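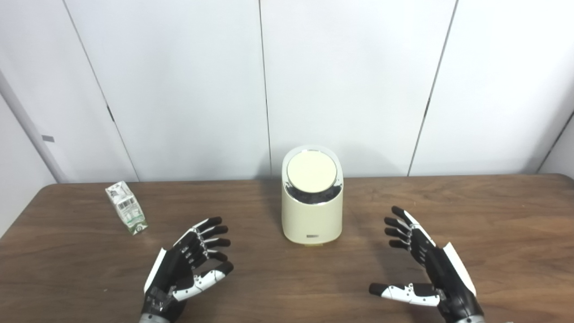 *Both hands over the table, carton on its side to the left, cream canister at the back.*

**January, 4:40 pm - right thumb fault**

Well, the carton task is on hold again! I was running the pick on the Dradov controller and the right thumb quit partway through closing. No noise, no smell, it just stopped and held. The log says overcurrent at step 3,949, and then 2 more of the same when I cleared it and tried again (I know, Uzma, I should have left it alone after the first one).

What bugs me is that the left hand sat there powered the whole time. The fault only drops the side that trips, so anyone leaning in to grab the carton has one live hand next to their arm. I nearly did it myself. Hit the e-stop first, please - both sides - until Junaid changes the trip logic.

Swapped the thumb cable for the spare from Plemham, same fault. So I'm leaning toward the motor, or else the current limit got reset when Damián loaded the new config. He thinks it's still at 100 percent but hasn't checked.

Tomorrow: read the limit back, then move the thumb with power off and feel for a tight spot. Mudassar has the small hex keys.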